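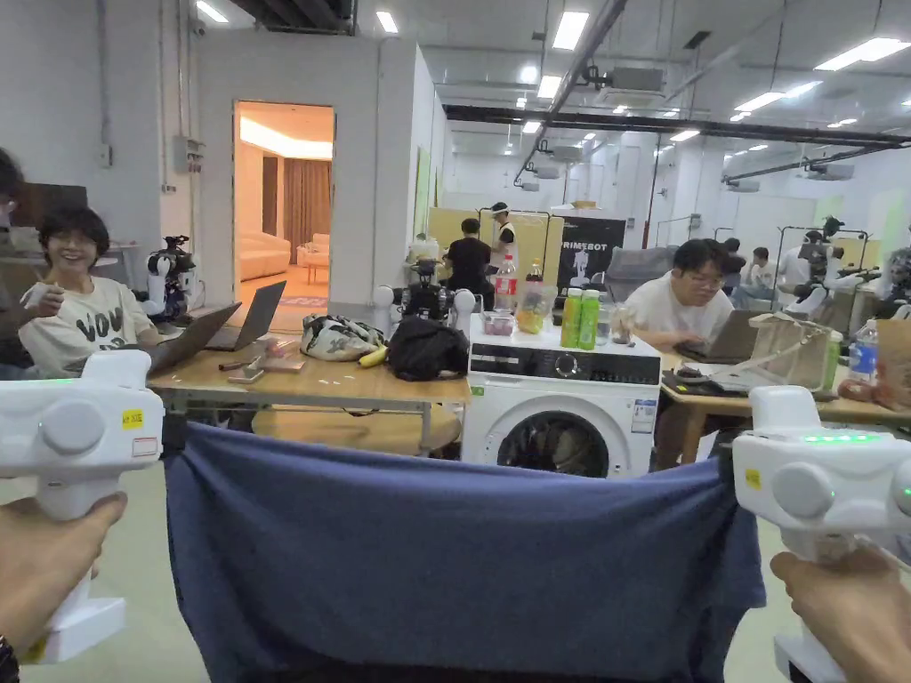

Navy cloth held at its two upper corners.

Sauerland Workplace Safety
Thursday, January 27, 2022

1/ Short thread on fatigue and shift length. We have finished reading the incident returns from the Berkier and Jarkitz sites: 1,211 shift records, all day and night rosters, office staff left out.

2/ Definition first. A near miss means any entry the supervisor coded as such on the day. Entries recoded later were dropped. This loses some cases but keeps both sites on the same footing.

3/ Near misses per 100 shifts rose with shift length at both sites. The rise was small up to the tenth hour and steeper after it. Berkier showed it more clearly, probably due to better time stamps.

4/ Commuting time is not in the returns. A worker on a ten-hour shift with a long drive either side may be awake as long as one on a twelve-hour shift who lives next door. Treat hours on site as a lower bound for hours awake.

5/ Rest gaps. Jarkitz allows a swap between late and early shifts with no check on the hours between. Roughly 14 of the swapped shifts had a gap too short for a normal night's sleep. Too few to test anything, but the roster software should block them.

6/ Self-reported tiredness was a poor guide. The tick-box on the sign-in sheet was left blank on most night shifts, and where it was filled in it was nearly always "fine". We would drop it or reword it.

7/ Changes going into the draft procedure: a minimum rest gap enforced in the roster, no lone working in the last 2 hours of a long shift, and a named contact for anyone who needs to stand down. Standing down is logged as a safety action and does not count as absence.

8/ The Fuluvley returns arrived in a different format and are still being cleaned. They will be added in February. If the near-miss codes can't be matched, that site will be reported on its own.

9/ Replies are open for questions on method. Please don't post details of individual incidents.

6 comments · 23 shares

Contact | © Sauerland Workplace Safety | Back to top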